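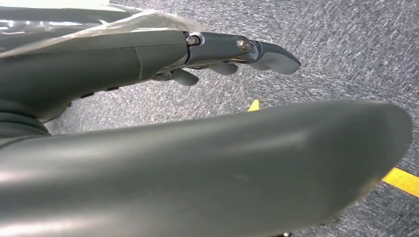 Moved the last of the boxes out of the back room in November and finally had to deal with the carpet. It's the gray speckled kind, which hides dirt so well that I had put off cleaning it for most of a year.

I started with the plastic. Everything I order seems to come wrapped in it, and I had been stuffing the clear sheets behind the door to reuse. I kept the big pieces, folded them flat and put them in a drawer. The small ones went out. Fouad Ghanem told me the store in Nollville takes clean film, so I dropped off two bags on the way to work.

Then the vacuuming. I went over the floor once in each direction with the old Lukoren, emptied it, and did it again. The canister was full both times. The edges along the baseboard needed the narrow attachment and took longer than the rest of the room.

There was one sticky spot near the closet. I mixed a little dish soap into some 200 ml of warm water, dabbed it on with a rag and blotted it with a towel. Took three rounds. It dried a bit stiff, so I brushed it with an old toothbrush the next morning.

I had priced a new carpet at 800 dollars before padding, and Bethel Kassa offered me her rental shampooer for a weekend. I don't need either one right now. The shelves go back in next, and I still have to find the bag with the screws for them. I think it's in the kitchen, in the drawer under the toaster.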